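Search this site Enter keywords Go

Rampersad Archive Opens Letters on County Bridge Inspections

The Rampersad Archive has opened to readers a collection of 335 letters between township officials and the state auditor's office over who should pay to inspect rural bridges. The papers fill 8 boxes and were given by the family of Johannes Moodley, a former county clerk.

Most of the letters deal with a plan to move inspection costs from the state to the townships. Moodley argued that the smaller townships could not raise the money without a new levy. In one letter he asks that Olto Township be excused for a year while its road fund is repaid. The reply turns him down and asks for a copy of the township's accounts.

"He kept carbons of nearly everything he sent, so readers get both sides," said Reshma Joubert, head of collections. "The quarrel over the Olto ferry landing takes up a box and a half."

Keabetswe Coetzee prepared the finding aid, which lists each letter by writer, recipient and subject. Some 100 letters have been scanned and can be read on the archive's website. The rest may be seen in the reading room, which closes at 5 p.m. Requests for boxes should be sent in by noon the day before a visit.

A second group of papers, covering ditch assessments, will be added in December.

Contact: Mandla Fourie, Press Office | Copyright Rampersad Archive | Back to top 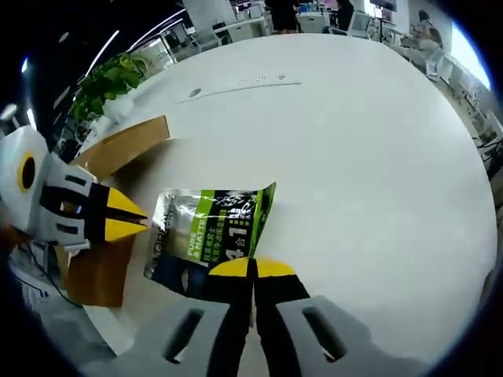
Can readers make copies of the letters?

Copies for private study can be ordered at the reading room desk, and anyone planning to publish a letter needs written permission from the archive.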